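Receiving and Sorting Small Parcels on an Office Floor

Last revised October 25, 2018

Scope

These steps cover the intake of small corrugated parcels in a room with no loading dock and no fixed shelving. They apply to boxes that one person can lift with two hands. Pallets, drums and anything with a hazard mark go through the Sisberg warehouse and are not covered.

The procedure was written for the Custeck order, which came to 307 parcels over two weeks in November of the previous year, and has been used with small changes for the Jodau and Odukoya orders.

What you need

A clear stretch of hard floor. Carpet works but makes boxes harder to slide.
A table at standing height.
A safety cutter with a shallow blade.
A marker with a wide tip.
A printed copy of the order list, or a laptop with the list open.
Two large empty boxes, one for paper fill and one for plastic.

Step 1. Clear the floor

Move furniture to the wall. Route power cords along the edge of the work area where possible. If a cord has to cross the floor, leave it visible and do not stack on it. A cord under a pile gets pulled when the bottom box is taken, and the power strip comes with it.

Step 2. Read the label before anything else

Pick up one parcel and hold it with the label facing you and the long side level. Find the printed code and check it against the list. On labels in a language you don't read, go by the code and the barcode only. Do not try to sort by sender name.

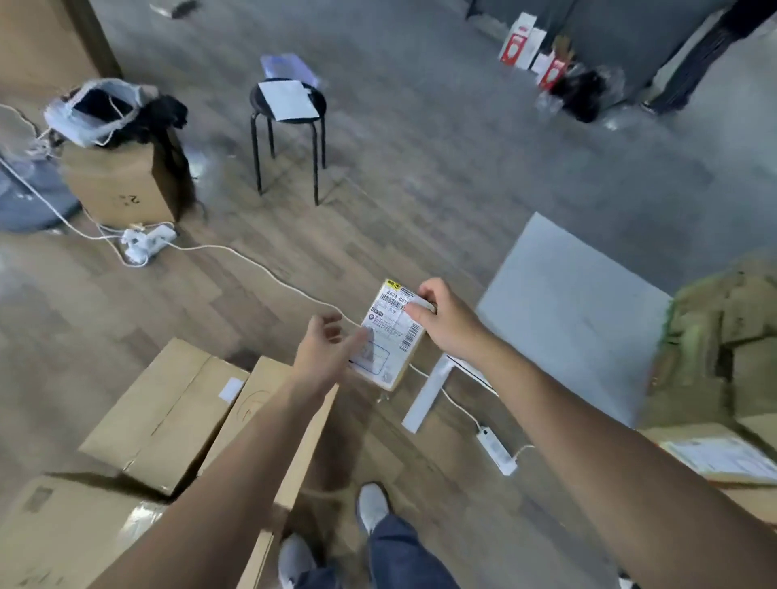

Small parcel held in both hands, label side up, for the code check.

If the code is on the list, mark the line and write the line number on the box with the marker. Write on cardboard, never on the label. If the code is not on the list, write a question mark on the box and set it under the table. Check the question-mark boxes once at the end of the session, after all other lines are marked.

Step 3. Separate by wrap

Parcels arrive in two general states. Some are plain corrugated boxes closed with a strip of tape along the top seam. Others are covered in plastic tape over most of the surface. Keep the two kinds on different sides of the pile. Plain boxes can be stacked. Fully taped boxes slide against each other and should go no more than two high.

Flattened packages go on their edge against the pile or flat at the bottom. Do not lay one on top of a stack, where it hides the labels under it.

Labels under glossy tape may fail to scan. Tilt the parcel away from the ceiling light and try again. If it fails a second time, type the code. 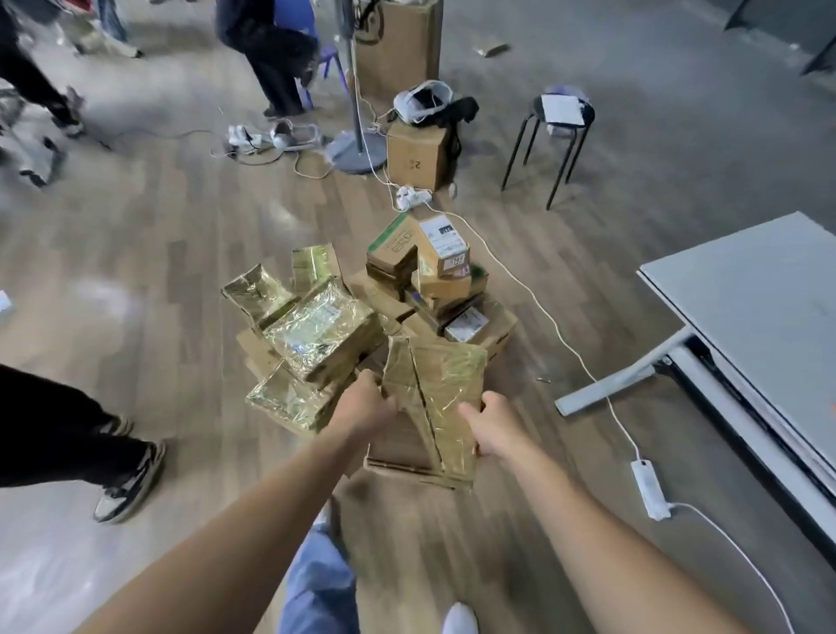
Jirayu Kongkaew wrote in to say that sorting by wrap costs time on large orders, and that sorting by size first gave a more stable pile with the 128 parcels of the Jodau order. Lamai Kaewsai replied that this holds for plain boxes but that the taped ones still slid. Either order is acceptable provided every box has its line number before it joins the pile.

Step 4. Open

Work from the top of the pile. Set the blade to the thickness of the tape and cut along the seam, away from the free hand. On a fully taped box, cut the two short ends first, then the long seam. Do not pull the tape off in one piece. It takes the face of the cardboard with it, and the label as well.

Cut no deeper than 10 mm at any point. Soft goods and cable bags are often packed directly under the flaps.

Step 5. Remove fill and check contents

Put paper fill in one of the empty boxes and plastic in the other. Shake out crumpled paper before discarding it. Small parts such as adapters and screws travel inside the folds.

Compare the contents with the packing slip. Keep the slip in the box until the line is closed on the list.

Step 6. Close out

Flatten empty boxes and stack them flat, largest at the bottom. Tie in bundles of 20 kg or less. Keep every box with a return label for 100 days from the date of receipt, then release it for recycling.

Numbered storage boxes stay where they are between sessions. If one is full, start the next number and add it to the first page of the list.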